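How to clear a worktable when you would sooner be doing anything else

By Petronella Mtshali

A table attracts things. Put a mat on it, add a lamp, turn your back to make tea, and by the time you return it has a bowl, a bottle, a paper bag and a heap of something red. I have been clearing the same one for years and have it down to a drill that takes less time than complaining about it. You will need a cloth and somewhere for the rubbish to go.
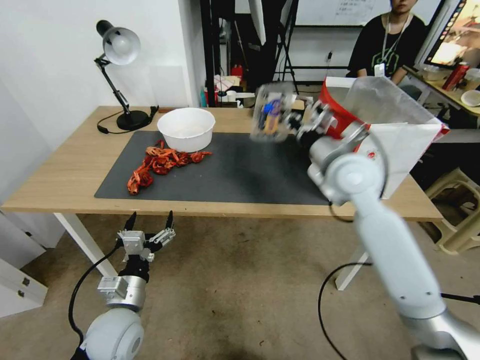 Step 1. Pick a bag and make it the boss

You almost certainly have a paper bag already, because paper bags arrive with lunch and never leave. Stand it at the right-hand end of the table if you are right-handed, the left if you aren't, and open it properly. A bag with a collapsed rim will swallow your sleeve and very little else. Fold the top couple of centimetres outwards to make a cuff and it will stay open by itself.

Check the bottom before you trust it. I once carried a bag of pen lids and pistachio shells the length of a corridor and arrived with the handles.

Decide now what the bag is for. Mine is for rubbish. Heloísa Vieira, with whom I shared a room for two winters, used hers for "things to think about later", and when she moved out there were four of them under the desk, all still waiting to be thought about.

Step 2. Bottles first

Start with whatever is tallest and most likely to fall over. Bottles are quick, they free up a surprising amount of table, and you get to feel competent early on.

Pick each one up and look at what is in it. A clear bottle makes this easy. If it holds liquid, it goes to the sink before it goes anywhere else. If it holds something solid, such as screws or sweets or the small bits that came with the shelves, somebody put them there on purpose and you should ask before you bin them. Lids on tight, whichever it is. Lower them into the bag by the neck. Throwing them in from across the room is more fun, but the bag falls over and you are back at Step 1.

Step 3. The tangle

Every table has one. Ribbon, string, dried chillies, strips of packing paper, rubber bands that have formed a union. The temptation is to grab the lot and pull, which makes a smaller, angrier tangle.

Set an empty bowl right beside the heap, close enough to touch it. A plain round one is best, wide enough to get your whole hand in. Then:

Lift from the top, a few strands at a time.
Shake gently over the mat.
Drop what comes free into the bowl.
Leave whatever resists and come at it from the other side.

Work from the edge of the table inwards, so that the stragglers don't end up on the floor. Carpet is very fond of small red bits and will not give them back.

If it is chillies, wash your hands when you have finished and before you touch your face. I am not going to tell you how I know. If it is ribbon, wind the long pieces round two fingers and tuck the end through.

Step 4. The lamp and its flex

Switch it off, let the shade cool, and move it to a back corner, where a lamp with an adjustable arm can reach most of the table without standing in the middle of it. Point the shade at the place you work and away from your eyes.

Now the flex. Run it along the back edge and let the slack hang down behind. Keep the switch on top of the table, somewhere you can find it in the dark. A loop lying near the mat will catch on the first thing you slide past it, generally the bowl you have just filled.

Step 5. The mat

Take everything off it, and I do mean the bowl as well. Lift two opposite sides so that the crumbs run to the middle, carry it to the bag like a stretcher, and tip. Wipe the table while it is bare, give it a minute to dry, then lay the mat back square to the front edge. Crooked mats have a way of making a tidy table look as though someone gave up.

Step 6. Put back less than you took off

Lamp, mat, and whatever you are using today. The bowl goes to the kitchen or on a shelf, with its contents. The stool goes under the table. The bag goes out of the room, now, in your hand. Leave it by the door "for later" and it will be on the table again by four o'clock with a sandwich wrapper in it.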